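検索 キーワードを入力 検索

『スケルヴィル』を観てきた！ 渡し船と鐘と、おじさんの背中

2023年7月6日　投稿者：もなか

観てきました、『スケルヴィル』（原題 Skellville）。観終わってから三日たつのに、まだ風呂場で船の汽笛の真似をしています。家族に嫌がられています。でもやめられない！

最初に予告編を見たのは3月で、そのときは正直そこまで惹かれていませんでした。霧、灯台、黙っているおじさん、また霧。いかにも「静かで美しい再生の物語」みたいな宣伝文句がついていて、ああそういうやつね、嫌いじゃないけど眠いときはつらいやつね、と思っていたんです。当時の自分を渡し船の舳先に縛りつけてやりたい。こんなに笑える映画だとは思いませんでした。しかも笑っているうちに、だんだん胃のあたりが重くなってくる。

以下、中盤までの展開には触れます。結末は書きませんが、まっさらで観たい方はここで引き返して、観たあとに戻ってきてください。

舞台はスケルヴィルという人口600人ほどの河口の町。対岸のクリュリムコム（Clulimcombe）とは一隻の渡し船でつながっています。読み方がこれで合っているのか自信がないのですが、字幕がこの表記だったのでこれでいきます。劇中でも町の外から来た人がみんな違う読み方をして、そのたびに地元の人が別の読み方で訂正するので、どれが正しいのか最後までわかりません。このギャグ、一回目は「ふふ」くらいなのに、後半の葬儀の場面でもう一度出てきたときには場内で声が上がっていました。

主人公のエリックは渡し船の切符係です。船長ではなくて、切符を切る人。演じているのがギャヴィン・ジャーディン（Gavin Jardine）で、私はこの人のことをほとんど知りませんでした。過去作を調べたら刑事ドラマの「二番目に怪しい隣人」みたいな役ばかりで、主演はこれが初めてらしいです。いい顔なんですよ。ハンサムという意味ではなくて、何か言いかけてやめた顔がずっと続く。あの「やめた」の種類の多さといったら！

話の発端は、対岸に橋がかかるという噂です。橋ができれば船はいらなくなる。町の人たちは口では「便利になるねえ」と言いながら、誰もエリックの目を見ない。ところがエリックは、何を思ったか「橋の工事の人が下見に来る」という日に、切符の値段を勝手に上げてしまうんです。ほんの少しだけ。抵抗なのか、やけなのか、本人にもよくわかっていない。で、その差額を缶に貯めはじめる。この小さすぎる横領が、町じゅうを巻き込む騒ぎにふくらんでいくわけです。

監督・脚本はジーニー・カーネギー（Jeanie Carnegie）。長編二作目だそうです。前作は未見なので、もう探しています。どこかで配信していたら教えてください、ほんとに。

この監督のなにが好きかって、登場人物が嘘をつくときの間（ま）です。普通の喜劇だと、嘘をついた瞬間に相手の「え？」という顔を切り返しで見せて笑わせますよね。カーネギーはそれをやらない。嘘をついた人をそのまま映し続ける。すると嘘をついた人が沈黙に耐えられなくなって、聞かれてもいない二つめの嘘をつく。さらに三つめをつく。郵便局の場面なんて、エリックが切手を一枚買うだけのはずなのに、出てくるころには架空の姪の結婚式に町の合唱団が招待されたことになっているんですよ。ここ、隣の席の方が肩を震わせていて、つられて私も震えて、列ごと揺れていたと思います。

そしてその架空の姪の名前がリンジー（Lindsay）。このリンジーが、一度も画面に現れないのに、この映画でいちばん存在感のある人物になっていきます。町の人がそれぞれ勝手にリンジーの思い出を語りだすんです。会ったこともないのに！　パン屋は「あの子は昔からうちの固いパンが好きだった」と言うし、船長は「一度舵を握らせてやった」と言う。みんな見栄なのか、やさしさなのか。最初はただおかしいのに、途中からちょっと怖くなって、そのうち、あれ、みんなリンジーが来てくれるのを本気で待っているんじゃないか、と気づく瞬間があって。私はそこで一回泣きました。早かった。自分でもびっくりするくらい早かったです。

撮影の話もさせてください。途中に9分の長回しがあります。船が岸を離れてから対岸に着くまでを切らずに見せる場面で、エリックが甲板の端から端まで切符を切って歩くだけ。会話の切れ端が入っては消えて、霧が出て、汽笛が鳴って、対岸が見えてくる。それだけなのに、着いたときには乗っている人全員の事情がなんとなくわかっている。切符を渡すときの手つきで、この人は値上げに気づいていて黙っているな、とか、この人は気づいてすらいないな、とか。パンフレットによると、このテイクは12回撮って、採用されたのは最初の一回だったそうです。残り十一回の立場は！

音もよかった。教会の鐘がずっと少しだけ狂っているんです。正時に鳴るはずが、微妙に遅い。冒頭では気にならないのに、エリックの缶が重くなるにつれて遅れがひどくなっているように感じる（気のせいかもしれません。二回目で確かめます）。音楽はアコーディオンとコントラバスが中心で、サントラが出たら買います。出してください。

不満もないわけではないです。橋の設計者として出てくる女性がちょっともったいない。登場の場面は最高で、雨合羽のまま食堂に入ってきて、床にできた水たまりを地図に見立てて橋の位置を説明しだすんですが、そこから先があまり広がらないんですよね。エリックとの関係がもう一歩進むのかと思ったら、そこでさっと画面から引いてしまう。帰り道では物足りないと思っていました。ただ、一晩寝たら「あの引き方でよかったのかも」に傾いてきて、いまは半々くらいです。観た方の意見が聞きたい。

もう一つ、字幕。エリックの口癖が場面ごとに違う訳になっていて、たぶん意味の幅を出すための工夫だと思うんですが、私の耳には毎回同じ音に聞こえるので少し混乱しました。「まあ、潮しだいだ」が一番しっくりきたので、全部それで統一してほしかったです。完全に好みの話です。

観たのはヴォマムラ（Vomamura）という小さな映画館です。このブログには何度も書いていますが、初めての方のために言うと、商店街の文具店の二階にあります。階段が急です。スクリーンの左下に昔から小さな染みがあって、明るい場面になると「あ、いるな」と思う。今回は霧の場面が多かったので、わりとずっといました。途中から遠くの小舟に見えてきて、これはこれで得した気分でした。

平日の昼の回で、お客さんは思ったより入っていました。終わったあとロビーでパンフレットを買おうとしたら、前に並んでいたご夫婦が「クリュ……クリム……」と映画と同じことをやっていて、売り場の方まで一緒になって言い間違えていたのがよかったです。映画の続きみたいでした。

パンフレットがまたいいんです。表紙が切符の形で、角に小さな切り込みが入っている。監督インタビューが長めに載っていて、子どものころ祖母と乗った渡し船の話をしています。切符係の人がいつも切符を切る前に裏返して、なぜか裏も確認していた、あれが何だったのか今でも知りたい、という話。エリックもやっているんですよ、あの仕草！　読んでから、あっとなりました。なので読む前にもう一度観たかったような、読んだからこそもう一度観たいような。

そういえば観る前にカーネギーの短編を一本だけ見つけて予習していたんでした。パン屋の行列で順番を譲り合いすぎて誰もパンを買えなくなるという、5分の短い作品です。これも間（ま）の映画で、最後に列のいちばん後ろの子どもがすたすた前に出ていくところが大好きです。『スケルヴィル』のパン屋の場面に同じ看板が出てくるので、先に観ておくとにやっとできます。

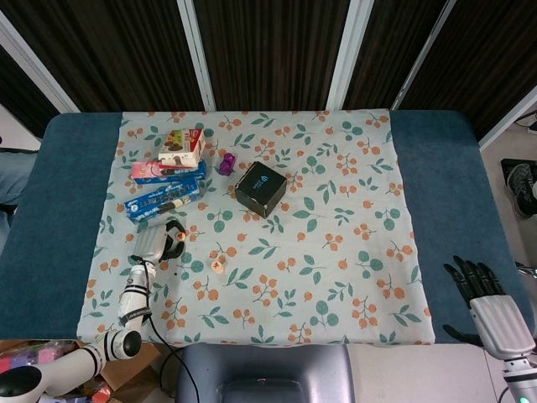
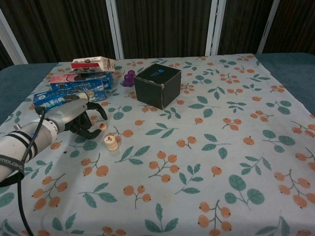
さて、缶の話に戻ります。あの缶、もともと何の缶だったかわかった方いますか。私はビスケットだと思っていたんですが、一緒に感想を言い合っている友人は紅茶だと言い張っていて、決着がついていません。ふたの裏に何か描いてあるのが一瞬映るんですよね。エリックがふたを開けるとき、必ず少しだけ顔をそむけるのも気になっていて、あれは中のお金を見たくないのか、ふたの裏の絵を見たくないのか。もし後者なら、終盤の台所の場面の意味がだいぶ変わってくる気がします。ああ、これ以上書くと結末に触ってしまう。

もし観に行くなら、エンドロールは最後まで座っていてください。おまけ映像があるわけではないです。音だけ、あります。ヴォマムラでは途中で何人か席を立っていて、心の中で「待って、まだ船が着いてない！」と叫んでいました。

あと、できれば船の場面では右のほうに座っているおばあさんを見ていてください。毛糸の帽子の人です。台詞は一つもないのに、乗るたびに編み物が少しずつ長くなっていて、何を編んでいるのかがわかる場面がちゃんとあります。私は途中で気づいたので、最初のほうを見逃していて悔しい。こういう、筋には関係ないところに時間をかけてくれる映画が本当に好きです。

ヴォマムラでの上映は今月半ばまでだそうなので、来週あたりもう一度行くつもりです。次は鐘の遅れを腕時計で測ってきます。上映中に光る時計はだめなので、針のやつで。結果はまた書きますね。

次回は、ずっと書くと言って書いていない「食堂の場面がいい映画」特集の予定です。今回の水たまりの場面は入れます、もう決めました。

お問い合わせ ｜ © もなかの映画帖 ｜ ページの先頭へ戻る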